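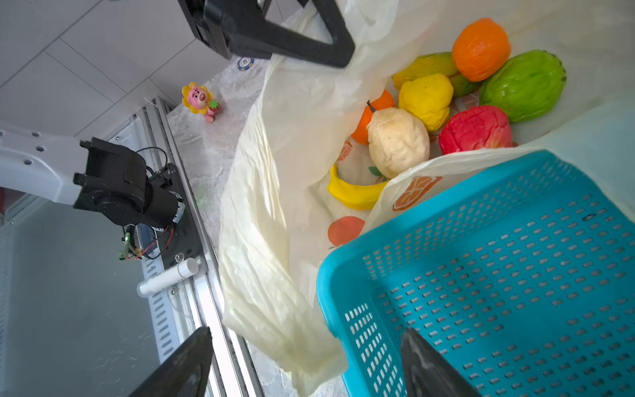
A bag of fruit: oranges, a pear, a banana and more

How to Build a Country Love Song Playlist for an Anniversary Party

Country music has a love song for every stage of a marriage, and an anniversary party is the best excuse I know to play a whole evening of them! I put one together for a backyard party last June and had so much fun that I've been making them for friends ever since. You'll want a free evening and a decent pair of headphones.

Start with the couple's own songs

Ask for the first dance song, the song from the car on their first road trip, and whatever they sing badly in the kitchen. Ask each of them separately if you can. The answers hardly ever match, and the mismatched ones are gold. Put all of these in a list called "Must Play" and leave it alone for now.

Add the duets

Duets are the heart of this kind of playlist. Look for records by married couples first, then singers who just sound great together. Go easy on the cheating songs — there are a lot of them, and some have such sweet melodies that you'll miss what's going on until the second verse. Read the lyrics before you add anything you only half remember.

Sort by tempo

Make three groups: slow, medium and fast. Tap your foot if you're not sure. Then build the night like this:

Guests arriving: medium songs, mostly older, at a volume people can talk over.
Dinner: slow and medium, with plenty of steel guitar and fiddle.
Dancing: open with a fast one everyone knows, and after that play 2 fast songs for every slow one.
Last half hour: slow songs, ending with the first dance.

Leave room for a two-step or a waltz if your crowd dances. Mine does, and they'll let you know if you forget!

Fix the volume jumps

Recordings from the sixties can sound much quieter than anything made after 2000. Most music apps have a setting that evens this out, usually under playback or audio quality. Turn it on, set the crossfade to 2 seconds, and listen to a few of the changes from old to new.

Test it where you'll play it

Download everything to your phone. Then take it to the yard or the hall and play one slow song and one fast song through the real speaker. Walk to the back tables and listen. If the words are muddy, turn the bass down before you touch the volume.

Keep some spare songs in a second list for requests. Somebody's uncle will want a train song, and you may as well have it ready.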